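Ludetti passes halfway mark in two-arm teaching set

TRONUMCOMBE, July 2019 – Robotics developer Ludetti has recorded 2877 usable examples of tabletop handling for its Kolora learning system, out of a planned 4000, the company said in a progress note to its partners. 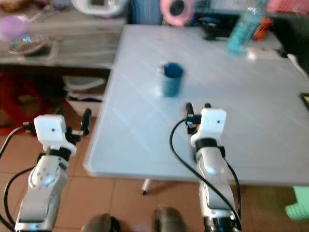 The examples are short recordings of a person steering a pair of arms through a household task from start to finish. Each one stores the joint positions of both arms, the opening of each gripper and the video from every camera, all on a common clock. Kolora is then trained to predict the next movement from what the cameras show.

Recording began in May at a single station. The set is divided into 6 task groups, among them moving a cup to a marked spot, standing a bottle upright and passing an object from one gripper to the other. Cups and bottles were given priority. They are easy to replace and come in enough shapes and finishes to expose weak points in the vision side of the system, according to the note.

Clear plastic remains the main difficulty. Operators can judge the edge of a bottle by eye, but the wrist cameras often lose it against a pale tabletop, and the model has tended to close the gripper too early. Ludetti has responded by asking for more bottle examples under side lighting and fewer under ceiling lamps.

"We had plenty of clean recordings and the model learned to expect a clean table," said Ho-yin Yip, who manages data collection for the project. "Now we leave things lying near the back edge and change them between runs. Success on the cup task dropped for a week and then came back higher than before."

Almost 200 recordings have been discarded so far. The most common fault was a timing gap between the left and right arm logs, traced to a loose connector and corrected in the second month of work. Others were rejected when the operator paused for too long in the middle of a grasp. Pauses of that kind are copied by the model, which then stops over the object without closing on it.

Failed attempts are handled separately. If the gripper misses and the operator recovers within the same run, the recording is kept and the miss is tagged. If the object falls off the table, the run ends and is filed outside the training set.

Labeling is done by Lo, a contractor that also checks each recording for dropped video. Its reviewers mark the start and end of every grasp and note which arm is leading. Labels are returned in batches, and Ludetti retrains the model after each batch has passed inspection.

The remaining examples will go mainly to the handover tasks, which are the slowest to record and currently the smallest group. The company has not said when the set will be complete or whether any part of it will be released outside the partner group.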